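A grip fault on the folding cell, and what was changed

October 2019

This entry records a fault that was found on the garment folding cell operated by the Vadedum workshop, together with the steps taken in response. It is published here because several readers who run similar two-arm equipment have asked for a plain account, and because the first notice, circulated in June, was too brief to be of use to them.

The cell folds short-sleeved shirts on a flat table. The folding routine was supplied by Humow and the grip controller by Heydari. Each fold begins with both arms taking hold of one long side of the garment at the same moment. The controller is meant to confirm two things before any lifting is allowed: that each gripper has closed on cloth, and that the two arms agree on how far apart they are.
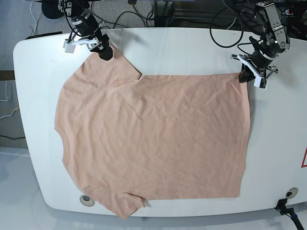 Both grippers holding the far side of the shirt, close to the table surface.

The fault concerned the second of these checks. In the course of 1,063 folds, the log showed 60 in which one gripper had released the cloth while the other continued to lift. On most occasions the result was a badly folded shirt and nothing more. On one occasion the arm that was still holding drew the garment across the table at full speed, and the loose sleeve wrapped itself round the opposite wrist. The arm did not stop. It went on pulling until the operator pressed the emergency button, and a connector on the wrist had to be replaced.

No person was hurt. The matter was nevertheless treated as a safety matter, for the operator had been reaching towards the table to straighten a hem when the movement began. Under the rules then in force this was permitted between folds. The indicator lamp was green, and the operator had no means of knowing that the next fold had already been authorised.

The cause was found in the timing of the messages. When a gripper lost its hold, the controller reported the loss correctly, but the report was placed in a queue behind the position readings and could arrive 467 milliseconds late. By then the lift was well under way. Heydari supplied a revised version in which loss of grip is sent ahead of all other traffic. We then ran 171 folds with the cloth deliberately pulled free of one gripper by means of a cord, and both arms stopped each time.

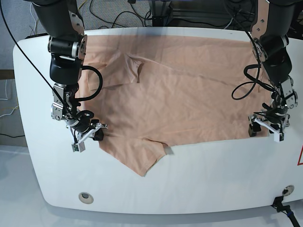
The cables were the second subject of the review. The connector had failed partly because the wiring at the wrist offered something for the cloth to catch on, and the supplier's drawings gave no guidance on how much slack was acceptable. A joint that turns through a wide angle needs some free length, and a cable tied down too firmly will break in time. Even so, a loop that hangs loose over the right part of the shirt, like the coiled one on the robot's left arm, is within reach of a sleeve if the cloth is thrown upwards. The thin wires bundled around the grippers are of less concern. Fetico has been asked to quote for fabric sleeving on the longer loops, and until it is fitted the lifting speed remains at half its former value.

Three rules have been altered. Hands are to stay behind the front edge of the table whenever the arms are powered, whatever the lamp shows. A hem or collar that needs straightening is to be dealt with only after the hold button has been pressed and the arms have come to rest. Any release on one side – however minor the result – is to be entered in the log by the operator as well as by the machine.

The third rule has met with some objection, as it adds to the paperwork of each shift. It will stand for the present. The 60 releases were all in the machine's own record for weeks before anyone read them together, and the written log is checked at every handover.

Readers using the same controller should ask Heydari for the revised version and should repeat the cord test on their own equipment before returning to full speed. The result of the sleeving trial will be added to this entry when it is available.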